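The Patience of the Teacher

The first thing I ever taught a robot was how to hesitate.

I had meant to teach it to pick up a bag. Three evenings a week I was logged in to a service called Lamstead, which lets ordinary people drive a simulated machine around a simulated home from their own desk, and pays them by the accepted demonstration. You do the task, the computer records what you did, and somewhere down the line a policy is trained to do it the same way. The pitch was that no experience was needed. I had plenty of no experience.

My bag took me 240 seconds. Most of that was me going up to it, changing my mind, backing off, and coming at it again from the other side like a man trying to pet a strange dog. The recording was accepted. So was my next one, and the one after that, all with the same little shuffle in front of the bag.

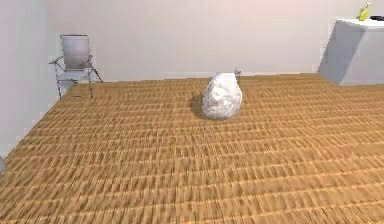
A few weeks later Lamstead sent out a clip of the trained policy at work, meant to cheer us up. It rolled toward its target, stopped, backed away, thought it over and went in from the side. I have never felt so seen by software. Other people's habits were in there too, I suppose, but I would know that shuffle anywhere.

There is a lot of confident talk about how showing beats telling. You can't write down how to fold a towel, the argument goes, so you fold it in front of the machine until it catches on. I believe this. I also once learned to drive from my uncle, and for ten years I steered with one wrist because he did. Showing is a wonderful way of passing things on, and it has no filter whatever.

The trade knows this and has rules. Ours came in a document by Gun-woo Woo, who ran operator training and wrote like someone who had watched too many of our recordings. Move at an even pace. Don't wiggle. If you make a mistake, recover from it the way you would want the robot to. I read that last one several times. It is better advice than I got from most of my schooling, and I have not managed to follow it at home either.

What the rules can't fix is that driving a robot remotely is a poor imitation of having a body. You have a flat picture and two hand controllers. You don't feel weight. You don't hear the thing behind you go over. A doorway you could walk through half asleep turns into a negotiation, and any furniture with thin metal legs becomes your personal enemy.
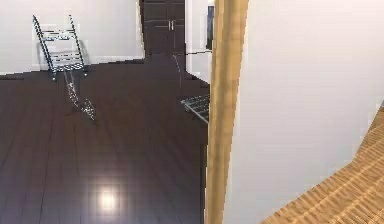

Does it matter if the person giving the demonstrations isn't very good at it?

It matters quite a bit, though less in the way you'd expect. A clumsy demonstration with a clean recovery can be useful, as the machine is going to get into trouble sooner or later and has to have seen somebody get out of it. What hurts is a large pile of demonstrations that all hesitate in the same spot, or ten operators who each do the job their own way with no pattern to when or why. The learner then averages us, and the average of going left around a chair and going right around a chair is the chair.

I put this to the people at Molleck, a rival outfit where you teach by hand. You stand next to a real arm, take it by the wrist, and walk it through the motion as if you were teaching it to waltz. They are smug about it. They say you get smoother paths and a feel for contact that no joystick will give you. They are right, and they also had 135 usable demonstrations to show for a month, plus one man with a bad shoulder. At Lamstead we could turn out that many before the weekend, from our kitchens, in our slippers, in rooms that could be put back in order with a button.

I miss the button. I think it spoiled me. In a simulated home you can make a terrible hash of clearing the table, press reset, and the whole place forgives you. My actual table gets no such service. I cleared it last night and thought, reaching across for a glass, that the motion was inefficient and would probably be rejected.

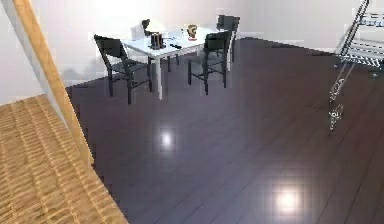

The larger question is what we think we're passing on. Companies like Birach and Joo talk about collecting "human skill," as if it came up in a bucket, clear and ready to bottle. My own contribution was a tired person's skill, produced after dinner at a piece rate, with one eye on the clock. I cut corners on the things I always cut corners on. I approached every object from the right because I am right-handed, in a world where I had no hands.

I don't say this to run the method down. I'd still rather have a robot that learned from a few hundred tired people than one that learned from a manual. But I would like somebody to keep better track of who was doing the teaching, and at what hour, and whether they'd had a break in the last 30 minutes. We ask that much about bus drivers.

Lamstead has offered me another block of sessions, starting with laundry. I have said I'll do it, provided they never ask me for a fitted sheet.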